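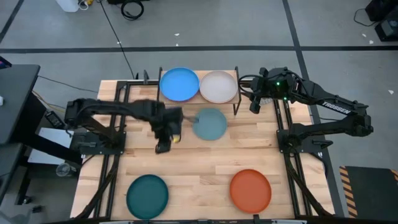 Residence Diary, Sundale Ceramics Study House: Entry for February

6:40 a.m. The kiln room was opened and the overnight log was read. The large kiln had come down to 83 degrees, which is within the limit set for unloading. The door was left open a hand's width for one hour before any ware was handled. Outside, the lower path was iced over from the gate to the clay shed, and sand was put down before breakfast.

The glaze trial that has occupied the house since the start of the month concerns the blue-green range, and in particular the duller slate tones that the Szénási notebooks list under "pond." The notebooks give the firing temperature as 2,360 degrees Fahrenheit and say very little about the rate of cooling. The first firings followed the notebook figure exactly and cooled at the kiln's natural rate. The results were glossy and too green. Last night's firing was held back on the way down, and the difference was plain as soon as the top shelf came into view.

Of the 13 plates on the top shelf, nine are accepted for the reference collection. Two have crawled at the foot, one has a pinhole near the center, and one has stuck to the shelf and will have to be ground off. The second shelf is less even. The plates nearest the burner side have a brownish cast at the rim, and the diary for the November firings mentions the same fault in the same position. The shelf layout should be drawn again before the next load.

10:15 a.m. The mail brought the packing list from Flidari for the spring delivery. It shows 200 pounds of the white stoneware body and none of the buff. The order copy in the office has both. A letter was written asking for the buff to be added or credited. Until an answer is received, the introductory class will use the reclaimed clay in the second bin, which has been wedged and tested and is adequate for hand-building, though short for throwing.

The remainder of the morning was given to labels. The old practice of writing the glaze number in pencil on the foot has proved unreliable, as several pieces from the autumn can no longer be read. Numbers will now be brushed on in iron oxide before the glaze firing. The card index will carry the same number, the shelf position and the date, and a blank line for remarks. It was decided to keep the notebook names on the cards as well. "Pond" says more to a student than a number does.

2:30 p.m. A visit was paid to Ora to see the two serving dishes on loan to the town library there. They are shown in a side case by the reading room window, in a good north light. The larger dish is close to last night's color but has more gray in it, and the surface is drier to the eye. The library allowed the case to be opened for ten minutes. A test tile was held against the rim of each dish, and notes were made on both. The tile from the upper shelf is the nearer match. The drive back took about twice the usual time, owing to fog on the hill road.

5:50 p.m. The evening class was reduced by the weather, and the session was given over to trimming. One wheel has developed a knock at low speed and has been marked out of use. The belt was inspected and appears sound, so the bearing is suspected.

9:00 p.m. The small kiln was loaded with bisque and set for a slow overnight rise. The damper is at the second mark. Whoever opens tomorrow is asked to read the cone before touching the controls, and to bring in more sand for the path.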